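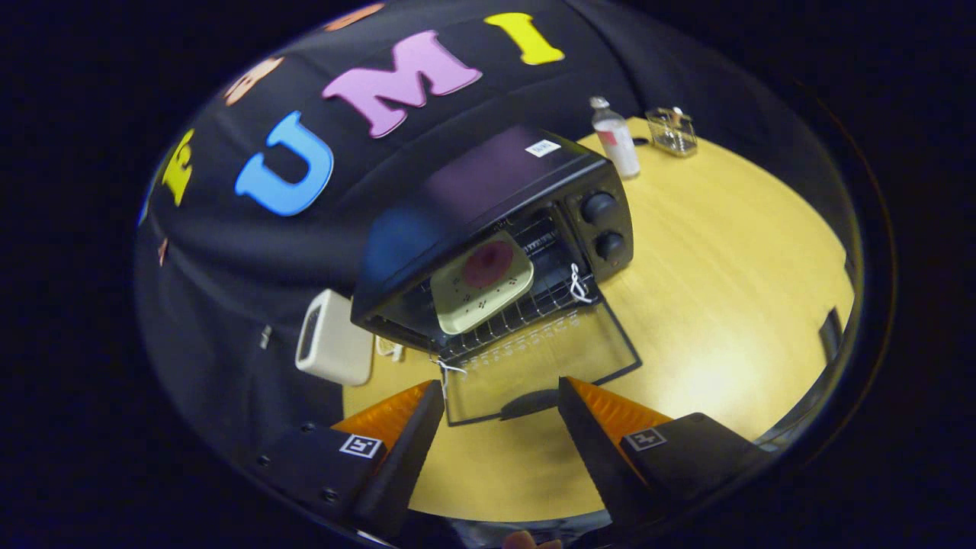 *Felt letters on a black fabric backdrop, beside a round table.*

# Preparing a Lettered Fabric Backdrop for an Information Table

This guide is issued to the staff of all Kanaan community learning centers. It explains how to plan, cut, attach and store felt lettering for the cloth backdrops used at enrollment days, open evenings and visitor tables. It replaces the two-page sheet circulated in September.

Questions on the content may be sent to Najwa Rawashdeh, Displays and Publications. Requests for cloth, felt and hardware go to Khalil Khoury in Supplies.

## Before You Begin

Confirm the wording with the center director in writing. Most delays in past displays came from text that was changed after the letters had been cut. Names of programs must be spelled as they appear in the current course list, and abbreviations may be used only where the course list uses them.

Keep the wording short. A backdrop should carry a single name or a phrase of no more than four words. Dates, room numbers and telephone numbers belong on a printed card at the table, where they can be replaced when they change.

## Materials

- One length of plain, heavy cloth, hemmed on all sides
- Craft felt in at least two colors that contrast with the cloth
- Card stock for templates
- Tailor's chalk or a white pencil
- Fabric scissors, reserved for fabric only
- Straight pins
- Fabric glue or hook-and-loop tape
- Metal spring clips
- A tape measure and a length of string

Dark cloth hides seams and shows bright felt well. If the center's cloth is pale, choose deep blue, dark green or brown felt. Yellow and peach do not read clearly against white or cream.

## Step 1: Measure the Cloth and the Space

Hang the cloth in the place where it will be used, or in a room with the same ceiling height. Mark the visible area lightly with chalk. Any part that will fall behind a table or fold around a stand should be left out of the lettering area.

Leave a clear margin of 8 inches on every side. Cloth shifts during an event, and letters placed near the hem tend to curl or disappear into a fold.

## Step 2: Make the Templates

Draw each letter on card stock. Use plain block capitals with strokes of even width. Thin strokes and decorative endings stretch when felt is lifted and are difficult to glue flat.

Cut out the templates and lay them on the floor in order. Stand at the far side of the room and read the wording aloud. If any letter is hard to recognize, widen its strokes before cutting felt. The letters most often confused are C and G, O and Q, and U and V.

## Step 3: Cut the Felt

1. Turn the template face down on the back of the felt.
2. Trace around it with chalk.
3. Cut just inside the chalk line with long, steady strokes.
4. For enclosed shapes, as in A, B, D, O, P and R, fold the felt lightly at the center of the opening, make a small snip, then unfold and cut outward to the line.
5. Brush off the remaining chalk with a dry cloth.

Tracing in reverse keeps chalk marks off the side that visitors will see. Staff who are cutting symmetrical letters such as A, H, M and T may trace on either side.

## Step 4: Set Out the Line

Straight lines are the simplest to lay out and are recommended for first attempts. Stretch a string between two pins and rest the foot of each letter on it.

For curved wording, tie one end of the string to a fixed point below the cloth and a piece of chalk to the other. Keep the string tight and draw the arc in one movement. Place the middle letter first, at the highest point of the curve, and work outward in both directions. Each letter should stand at a right angle to the line at its own position. Letters kept upright on a curve will appear to slip.

Spacing should be judged by eye. Pairs with sloping sides, such as A and V, need less room between them than pairs with straight sides, such as H and I.

Pin every letter before fixing any of them. Ask a colleague who has not seen the plan to read the result.

## Step 5: Attach the Letters

Use fabric glue when the wording will stay the same for the life of the cloth. Apply a thin line inside the edge of each letter and a second line down the center of each stroke. Press by hand, cover with clean paper and place a flat weight on top. Leave the cloth lying flat for 30 hours before it is lifted.

Use hook-and-loop tape when the wording will change. Sew the soft side to the cloth and glue the hooked side to the letter. Short pieces at each end of a stroke hold better than one long piece in the middle.

Do not use staples. They rust in storage and mark the cloth.

## Step 6: Hang the Backdrop

Two people are required. One person supports the cloth while the other fastens it from the center toward the sides, spacing the clips evenly. Light folds are acceptable and usually fall out within the first hour. Deep creases across a letter should be eased out by hand before opening time. If pressing is needed, press from the reverse side with a cool iron and a cotton cloth between the iron and the fabric.

Check that the lower hem does not reach the floor in any area where visitors will walk. The table should stand far enough forward that a seated staff member can move a chair without pulling on the cloth.

## Care and Storage

Roll the backdrop around a cardboard tube with the letters facing outward. Folding leaves lines that are slow to come out of felt. Label the tube with the wording, the name of the center and the initials of the person who packed it.

Detached letters are to be kept flat in an envelope inside the same box. Replacement felt should be taken from the same batch where possible, as shades differ from one delivery to the next.

Do not machine wash. Surface dust may be removed with a lint roller, and small stains with a damp sponge.

## Borrowing a Finished Backdrop

Centers without the time to make their own may borrow a general backdrop from the main store, Room 433. The request form must be signed by the center director. Loans are returned to the same room, rolled and labeled as described in the section on care.

Prepared by Najwa Rawashdeh
Reviewed by Hala Sfeir
6 November 2023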